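I bought the mint green Doltska case in March, mostly for the zipper. My old one had a pull too small to grab. Two things matter to me in a small case — the pull and the side strap.
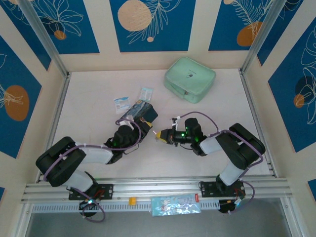
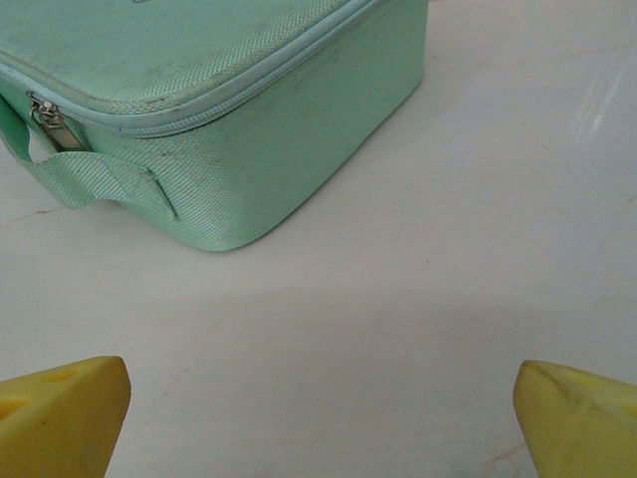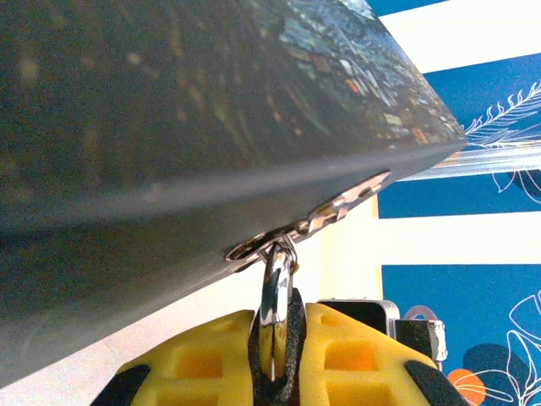
The zipper track has piping over it, so the teeth stay covered. The metal tab is long enough to get hold of. My complaint is the fabric. Pale green shows every scuff, and the lid marks first. I would buy it again in a darker color.

Palesa Sithole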